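**Likumdale's block room is open again, and it's fuller than ever**

The Bascombe Street block room opened its doors again on Monday after a summer spent sorting, scrubbing and re-labeling, and by ten in the morning there was already a line of strollers down the ramp. If you've lived in Likumdale for any length of time you probably know the place. It lends building blocks the way a library lends books, by the bag, to families, classrooms and anyone else who signs the card.

The big change this September is the size of the collection. When the doors closed in June the room had 3,632 blocks on the books, and a good many of those were in the wrong bags. Then came a gift from the old Oprea nursery school, which shut last year and had been keeping its blocks in a garage across town. That added 156 long pieces, the kind kids always run out of first, and they're already going out the door.

Mircea Iordache has run the room for six years, and he spent most of July on the floor with a bucket and a stack of old towels.

"The long ones are the best thing we own," he said. "You can't make a bridge out of little cubes. You can't make a decent barn either. Every week some kid comes up and asks if we've got any more long ones, and now I finally get to say yes!"

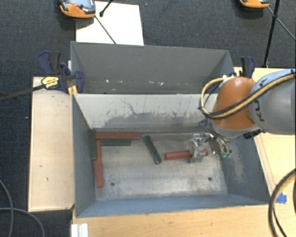

Sorting is the part that takes the time. Everything comes back mixed, so it all gets tipped out and picked through by color and length before it can be bagged again. Red and green are the colors borrowers ask for most. Long red blocks lie on the bin floor with dark green ones beside them, and two of the reds make a square corner, just the sort of thing a four-year-old would look at and call the start of a house. Iordache says he has a soft spot for that pairing himself - it makes good barns, and around Likumdale a barn is usually what gets built.

Bags now come in two sizes. The small one holds 30 blocks and the large one holds 40, and both include a card with a few things to try, drawn by the third graders at Jovo Elementary. The cards are wonderful. One shows a castle with a parking garage. Another is just a very tall tower with the word CAREFUL written next to it.

Borrowing is still free and the loan is still two weeks. Families may take one bag at a time, and teachers may take three. Bags should come back with the same number of blocks they went out with, though Iordache says a missing piece is no reason to stay away. "Check under the couch and bring it next time," he said. "We once got a green one back after two years."

There's also a new low table by the window where kids can build while the grown-ups fill out the card. On opening morning it was taken over by a pair of sisters who had plans for a ferry terminal, and they were not at all ready to leave when their dad was. The terminal stayed up until closing, ticket booth and all.

The room is open Monday through Thursday from 10 to 4. Donations of blocks in any color are welcome at the side door during those hours, and long ones are especially welcome. Please wipe them down first if you can, and leave off the tape - it took Iordache most of an afternoon to get it off the last batch.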